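Threads > Clothing care > Denim > Folding and storage

Print this thread | E-mail this thread

Folding denim flat. A thread, mostly measurements and complaints. I redid the denim shelf in June and kept notes.

The shelf is an Evier insert, 655 mm wide inside the uprights. The label says 700. The 700 is the outside dimension, and the mounting rails take the rest. Measure the inside before you decide on a fold width.

Two stacks side by side on 655 mm gives you a bit over 320 mm per stack if you want no gap. You want a gap. I set the fold width at 300 mm and stopped arguing with it.

Things that change the folded thickness of denim more than people expect: the waistband, the fly, the pocket bags, the side seam where it crosses the hem. The fabric itself is the thin part. Most folding methods put all the thick parts in the same corner.

So before folding, find the thick parts. Lay the garment on a hard surface and run a flat hand over it from the center out. Anything your hand rides over is something that will tilt the stack later.

A bed is a bad surface for this. The mattress gives under the seams and the piece feels flatter than it is. Same problem with an ironing board that has a thick cover. Use a table. 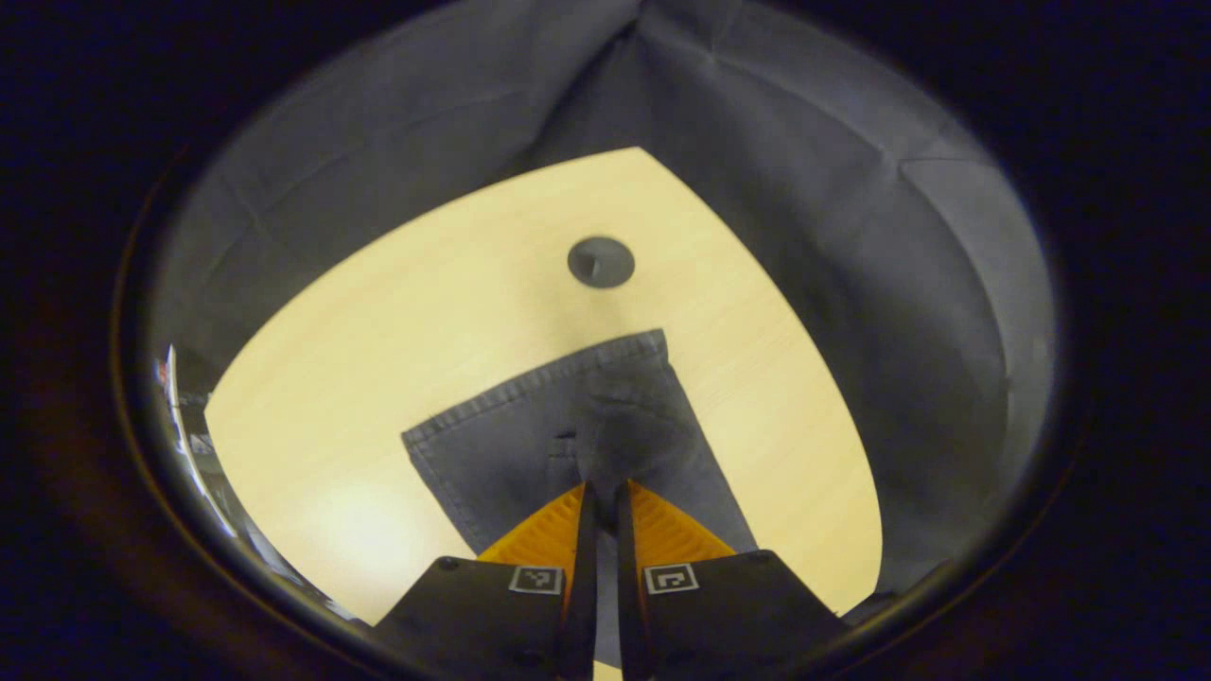
Gray denim is harder to fold straight than blue. On a new indigo pair the contrast stitching is a ruler you can read from across the room, and on faded gray you have to look for it. I line up on the hem instead. A folded hem with topstitching, like the one running diagonally along the upper edge of this charcoal piece, is the straightest long line you will get on a soft garment. Turn the piece until that line is parallel with the table edge and only then make the first fold. With the hem at a slant, every fold after it carries the slant along.

Pale tabletop helps, by the way. Dark denim on a dark table and you lose the outline.

Sequence I use for jeans:
Zip closed, button closed.
One leg over the other, outer seams stacked, inner seams stacked.
Push the crotch point in so the edge is straight.
Hems up to just short of the waistband.
Then thirds.

"Just short" means two fingers. If the hems go all the way up to the waistband you have stacked your thickest layer on your second thickest layer, and the bundle is a wedge.

Jackets: button it, face down, sleeves straight down the back and parallel. Don't cross the sleeves. Crossed cuffs make a lump the size of a bar of soap. Fold the sides in to 300 mm, then bottom up to the collar seam. The collar stays outside the fold.

Skirts and anything that widens toward the bottom: fold the wide part in first so you have a rectangle, then treat it as a rectangle. If the two sides slope by different amounts, square to the hem and let the sides be wrong. They end up inside.

Pressing. I press each fold with a forearm, once, moving away from the folded edge. Going back and forth walks the layers off each other. If a layer has walked, open that fold and redo it. Tugging at a corner from the outside only moves the top layer.

Stack height. I stop at 6 pairs. At 8 the bottom pair takes a crease across the knee that needs steam to remove, and you can't pull the bottom one out without bringing down the rest. The Evier insert is tall enough for 8, which is how I found out.

Alternate the direction. First bundle with the folded edge toward you, second with the folded edge toward the wall, and so on. The stack stays level. It looks slightly worse from the front. I have accepted this.

On dividers: I tried the Closine clip-on ones. The clip is fine. The panel is too low for denim and the second stack leans over the top of it. They work for T-shirts, so they moved to the T-shirt shelf.

The Grimerska box (the lidded one, medium) holds almost 8 pairs if you file them upright instead of stacking. Upright needs the tighter fold, thirds and then in half once more. Heavy denim doesn't like that last half and springs open unless the box is full. Light gray and stretch pairs go in the box, heavy ones go on the shelf.

I was asked about the Lu folding board. It folds to 240 mm, fixed. Good board, wrong width for this shelf. You would get two stacks and a strip of space that fills up with belts.

Drying matters more than any of this. A pair folded with slightly damp pocket bags smells within days. Check the pocket bags with the back of your hand. The legs tell you nothing, they dry hours earlier.

Remaining problem: the shelf lip. It is 12 mm high and catches the bottom bundle when you slide it out. I have a strip of thin card under each stack now, which clears the lip. Will report if the card holds up.

Print this thread | E-mail this thread

Recent threads
Steam or iron for knee creases
Closine dividers on the T-shirt shelf
Measuring a closet with crooked walls
Which hangers leave marks on knitwear
Grimerska lids, old and new version
Sorting socks by thickness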